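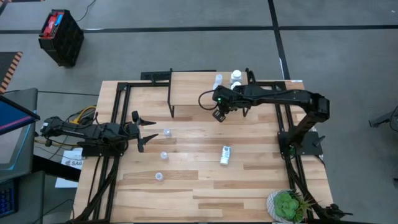

Gripper comparison bench: frequently asked questions

Maintained by Asmaa Naciri. Last revised 12 Jun 2018.

What is being compared?
Two finger sets, the Jateck pointed finger and the Bunach short finger, on a two-arm bench. Arms, servos and controller stay the same for the whole comparison. Only the fingers and the grip settings change.

Which objects are in the test set?
Small clear plastic cups, white bottles of different sizes, and one white and gray bottle that is started on its side. Cups and bottles can start on the table or on the raised wooden shelf at the back.

Why clear cups?
They deform under low force and they are hard for a camera to segment. A finger that holds a rigid bottle well may still crush a cup or tip it over on approach. Results for cups and bottles are reported separately and should not be averaged.

How many trials make up a run?
500 per finger set. In the April run with the Bunach fingers, 486 were scored. The rest were thrown out because of controller faults, and a controller fault is never counted as a failed grasp.

What counts as a successful grasp?
The object leaves the surface, stays between the fingers for 4 seconds, and is set down upright inside the target area. A cup that comes back visibly creased is scored as a failure even if it was placed correctly. The bottle that starts on its side only has to be lifted and held – there is no requirement to stand it up.

Can both arms work at once?
Yes, but not over the shelf. The controller reserves the shelf for one arm at a time and the other arm waits outside that zone. Shared access was tried early on and produced too many protective stops to be useful.

Does the approach direction matter?
More than the finger shape does, in most cases. Level approaches work well on a single cup. With cups set close to each other, the open fingers need clearance on both sides, and a downward approach is the better choice. For clustered objects on the shelf, use the downward approach only.

Which controller is used?
A Daly unit on a 24 V supply. The Starneo controller was evaluated first. Its position loop was good, but grip current could not be limited per trial, which ruled it out for the cups.

How is grip force set?
By current limit. There is no force sensor in the fingers. Start at the lowest preset, step up until the object stops slipping, then add one step. Record the preset in the run file. Presets do not transfer between finger sets.

How often should the fingers be recalibrated?
After every finger change, after any collision, and at the start of each run. Close the fingers fully with nothing between them, zero the encoder, then open to the stop and check the reading.

Do you have a recommendation yet?
Not for the full set. The Bunach fingers are preferred for bottles. Cup results are still being scored by Clodagh Keane, and the tables will be added to the run archive when she has finished.

Can I submit my own object?
Yes, if it fits between the open fingers and you can supply duplicates. Send the dimensions and the empty weight first.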